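Notes, session 7 – containers, feeding, watering
Butdale evening class, Growing Under Cover. Read before the Priltby visit.

## Pots first

Most of you go too big too soon. Seedling in a huge pot sits in cold wet mix and sulks. Move up one size at a time, 4 inch to 6 inch, then the final pot. Exception – squash and cucumbers, they hate being moved, so sow straight into something decent.

Final sizes, per plant:

- peppers, 2 gallons
- bush tomatoes, 3 gallons
- vining tomatoes, 5 gallons, more if you can
- eggplant, 3 gallons, warmest corner you've got
- lettuce, anything 6 inches deep

Anything holds soil if it drains. Buckets, tubs, old sinks. Drill the holes in the base, and a couple low on the side as well if it's going to stand on a flat floor. Check the plastic hasn't gone brittle, leave one outside all winter and the rim cracks the first time you lift it full.

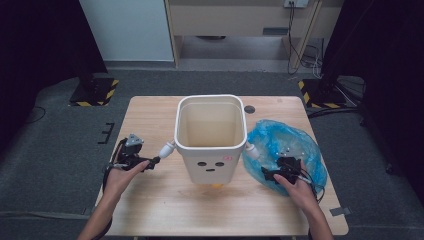
*White plastic bucket with a cartoon face, on a table.*

Lift from underneath when full. Wet mix is heavy and handles pull out.

## Mix

Garden soil on its own packs down hard in a pot. Use 2 parts potting mix, 1 part compost, a handful of perlite. Old mix from last year is fine for lettuce, not for tomatoes. Don't reuse anything that had blight in it!

## Watering

Finger test, second knuckle. Dry there – water. Damp – leave it alone. Mornings if you can.

Slow, till it runs out the bottom, then stop. Little splashes every day only wet the top inch and the roots stay up there. Uneven watering is also how you get blossom end rot, so before you go buying calcium sprays look at your watering first.

Trays underneath: empty them after 30 minutes. Roots sitting in water rot, and the plant wilts, and then people water it agian.

## Feeding

Nothing for the first few weeks, the mix has enough. Once the first fruits set, liquid tomato feed every 7 days. Follow the label for strength. Half strength for peppers. Never on bone dry mix, water first.

Pale lower leaves = hungry. Dark leaves, loads of growth, no flowers = too much nitrogen, back off.

## Air

Open the vents before it feels hot to you, not after. Tomato pollen gives up in the high 90s F and the flowers just drop. Shade cloth on the south side by midsummer. Wet the floor on bad days. Door open – bees get in, good.

Pinch out side shoots on the vining types only. Not the bush ones. Someone does it every year.

## For next time

- bring one potted plant you're not happy with
- a note of when you water, one week's worth
- read the Powell handout on pests, whitefly page espcially
- Neltberg seed order forms back to me, fall sowing starts in September and they run out of the winter lettuce

Room 304 again, side door.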